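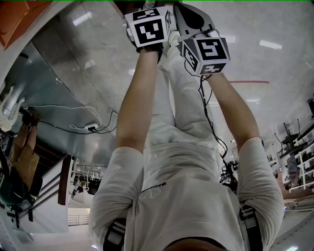
Black cable hanging in a loop near the hip.

Desk cabling: frequently asked questions

3 comments | 21 shares

Which desks does this page cover?
All Rakuvmont fixed-height and sit-stand desks sold since June. Older frames use a different cable tray; see the Pirkbridge page in the list at the end.

At what height should the tray be fitted?
Directly under the top, against the rear rail. On fixed-height desks the top sits at 740 mm, and the tray must not reduce knee clearance at the front edge.

Where should cable openings go?
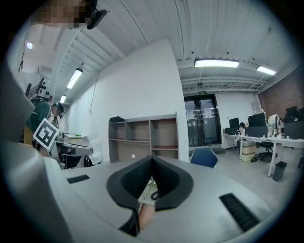 Openings are best placed towards the rear of the top, clear of the frame rails and at least 35 mm from any edge. Size depends on the largest plug that has to pass through, including its moulded sleeve. One desk may need more than one size: on the light grey top here, a smaller black rectangular grommet is paired with a longer, slotted one. Mark both positions from underneath before cutting.

Can I cut an opening myself?
Yes, in solid and laminated tops. Use a fine-toothed blade, tape the cut line and seal the exposed core before fitting the insert. Glass tops cannot be cut after toughening.

How much slack does a sit-stand desk need?
Raise the desk to its highest setting and measure from the floor socket to the tray along the route the cable will take.
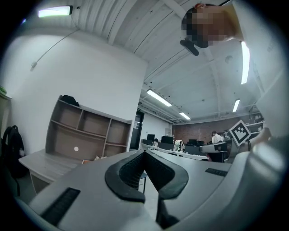 Add a small allowance at each bend, then lower the desk and check that nothing touches the floor or catches on the crossbar. Mains and data cables should run in separate channels – shared clips make later changes slow.

May extension leads be joined together?
No. Use one lead of the correct length, fixed inside the tray. Check the rating plate against the total load.

Related
Pirkbridge cable trays: fitting older frames
Gallegos floor boxes: lid and seal sizes
Cleaning matt desk tops

© Rakuvmont, Unit 3, Jatonport | Contact | Back to top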